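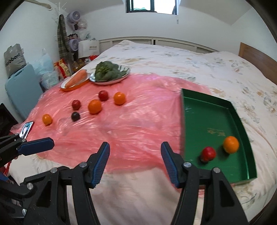

I'm not sold on the Bergmann citrus boxes for the May fundraiser. The rep's math assumes we move 605 boxes, and last year we moved 503 with a longer order window and a lower price. I'd also like to know what size the fruit is, because the brochure is silent on that. Three oranges and four small plums on a sheet of pink plastic make a nice enough spread, but a family paying box price will want more than that. Has anyone here seen an opened box from them?

Ea Vigfúsdóttir wrote:
> Bergmann will front the fruit with no deposit if we commit to
> 1,000 order forms. They say groups our size clear their goal in
> one round. Toltura wants money down, so I'd go with Bergmann.

"Groups our size" – which ones? I asked the rep for two names and got the brochure again. No deposit also doesn't mean no risk. Page two says unsold boxes are ours after delivery, and we had 97 left over from the Rovby candle sale.

Toltura's deposit annoys me too, but they take returns in writing. Could we get the same line from Bergmann before we sign? If they won't put it in, I'm voting no.

Aníbal Huaranga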